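Jarneo two-arm tabletop kit review: can it do a chore yet?

Posted 31 Jul 2022 in Reviews, Home Automation

I have been reading claims about kitchen robots since I bought my first robot vacuum, and most of them come with a video that has been sped up. So when I got the chance to spend time with the Jarneo tabletop kit, I wanted to answer one question. Could I give it a small kitchen chore and walk away?

The kit is two arms, two grippers, a power supply and the Purkon control software, which you download separately. It took me most of an afternoon to set up. The arms bolt down at opposite ends of a table, facing each other, and the manual is clear about the bolts and vague about everything else. Plan on a second person for the lifting.

I kept the chore simple. Clear up after cooking: pick up loose food, put it in a pan or on a tray, leave the cutting board free. I used toy food for all of it. It's cheap, it doesn't spoil, and a crushed toy egg costs less than a real one on the floor.
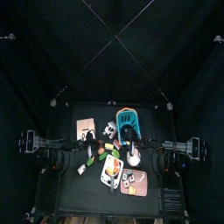

The clearing-up task with both arms over the table. The pan is on the toy stove and the right gripper is holding a piece.

Picking up is the part it does best. Blocky shapes are easy for it, and the yellow block almost never gave it trouble. Round pieces roll when a finger touches them off center, and then the arm closes on air and carries nothing over to the pan very carefully. The software did not notice this on its own. You can turn on a grip check in the settings, and I would do that first.

Small flat things are worse. I tried a thin utensil on the tray over and over and got it up only when it happened to be resting on something. A person would slide it to the edge and pinch it. The arms have no routine for that unless you teach one.

Teaching is done by moving the arms by hand while Purkon records. It said it wanted 60 runs for a task like mine. I did them over two evenings and my shoulders knew it. The results were decent as long as I set the table the same way each time. When I moved the basket over by the width of my hand, it got slower and more hesitant, and twice it stopped altogether.

Speed is the other thing. A full clear took about 10 minutes. I can do it in less time than it takes to start the software. Two arms did help, mostly by shortening the reach – each one looks after its own side – but they wait for each other in the middle, and that adds up.

I also tried the Evex single arm last November. It is easier to set up and quieter, but it could not reach the far side of my table and it gave up on round pieces sooner. The Jarneo is the better machine if you have the space. Neither one has any business near a hot burner or a real knife, and the manual says as much.

Price as tested was $952 without the table. For a school lab or a patient hobbyist that seems fair. As a kitchen helper it is not worth it at any price yet. It can move things it has seen before to places it has been shown, and somebody has to stand there while it does.

Good: solid arms, reliable on blocky objects, recording is easy to learn
Bad: slow, poor with thin items, upset by small changes in layout
Rating: 2 out of 5 as a chore machine, higher if you just want to learn on it

Next up is the Blöndal laundry folder, if it ever ships.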